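Skurora ouvre les portes de son atelier de Nandmont : des ustensiles à trier, encore et encore

Je suis passée chez Skurora en février, un peu avant midi, avec l'idée vague d'y rester une petite heure. J'en suis ressortie à la nuit tombée (et j'ai raté mon train, tant pis). La société, installée à Nandmont, vient de lancer une campagne de collecte pour son projet Tradstead : 3 000 démonstrations de rangement d'ustensiles de cuisine, qui serviront ensuite à entraîner un modèle pour bras robotisés. Le bois d'un côté, le métal d'un autre, et puis tout ce qui reste, qui donne lieu à des discussions interminables à la machine à café !

Le principe est simple à raconter. Un opérateur pilote les deux bras à distance, prend un ustensile, le dépose dans un bac, passe au suivant, et pendant ce temps tout est enregistré : les images, bien sûr, mais aussi la position des articulations et l'ouverture des pinces. On remélange, on recommence. J'ai essayé moi-même, en fin de matinée, et je peux vous dire que ramasser une spatule posée bien à plat est une épreuve d'humilité. On descend trop, on remonte, on pince à côté, on transpire...
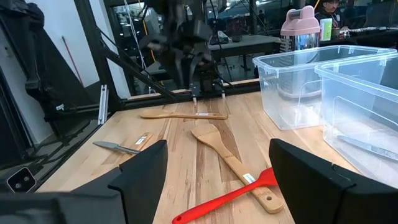

Ce qui prend du temps, m'a-t-on expliqué, c'est moins la saisie que tout ce qu'il y a avant et après. Chaque séquence est relue, coupée au bon endroit, puis accompagnée d'une phrase toute bête du genre « mettre la cuillère dans le bac ». L'équipe en a validé 400 à mon passage. Les essais ratés ne partent pas à la poubelle, d'ailleurs : quand l'opérateur laisse échapper un manche et le rattrape, la séquence est gardée dans un dossier à part, parce qu'on aimerait bien que le modèle apprenne aussi à se rattraper. J'ai trouvé ça plutôt rassurant, vu mes propres résultats.

Rūta Lepik, qui dirige la collecte, tient beaucoup à la variété. Elle change l'ordre des objets, leur orientation, la lumière quand elle peut, et elle fait tourner les opérateurs (ils sont 14 à se relayer, avec chacun ses petites manies). Il y en a qui attrapent toujours par le milieu, d'autres qui cherchent le bout du manche, et on finit par les reconnaître rien qu'en regardant les courbes.
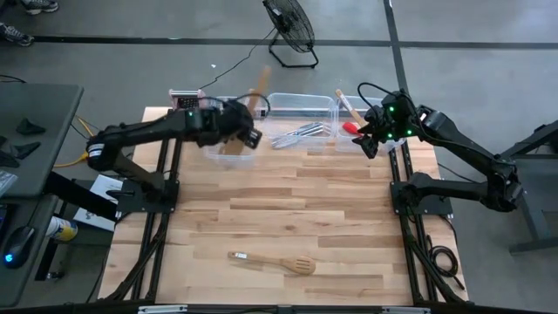
La grande question du moment, chez Skurora, c'est de savoir s'il faut faire travailler les deux bras ensemble ou l'un après l'autre. À tour de rôle, les données sont plus propres et la relecture va vite. Ensemble, c'est plus proche de ce que ferait une vraie paire de mains, mais il faut apprendre au modèle à ne pas se cogner lui-même, et là, bon courage. Les objets n'aident pas toujours : une longue spatule en bois tenue debout au bout de la pince gauche, ça prend une place folle au-dessus des bacs, alors que les ustensiles en métal couchés au fond de celui du milieu se font complètement oublier. Et puis il y a les mélanges, comme cette spatule à manche de bois et tête rouge en silicone, dans le bac de droite. Bois ou pas bois ? J'ai voté silicone, on m'a regardée de travers.

Côté calendrier, Skurora prévoit 2 phases. La première se limite aux ustensiles courants, avec des bacs toujours à la même place. La seconde déplacera les bacs d'une séquence à l'autre, ce qui promet de jolies pagailles. Le logiciel d'annotation vient de chez Sepp, une petite maison qui l'a adapté exprès pour Tradstead, et le modèle sera entraîné une première fois à la fin de la phase initiale, histoire de voir s'il vaut la peine de continuer dans la même direction.
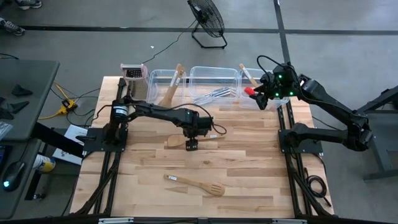

Rūta Lepik tempère un peu mon enthousiasme : pour elle, un modèle qui range bien les objets qu'il a déjà vus ne prouve pas grand-chose, et elle attend surtout de voir ce qu'il fera d'une louche qu'on ne lui aura jamais montrée. Elle a déjà mis quelques ustensiles de côté pour ce test, dans un placard fermé à clé, et elle a refusé tout net de me dire lesquels.

Les premières séquences relues doivent être partagées avec des laboratoires partenaires une fois la première phase bouclée. Skurora cherche encore des opérateurs pour les créneaux du soir, sans expérience exigée, et la formation se fait sur place à Nandmont. J'ai laissé mon nom, on verra s'ils rappellent !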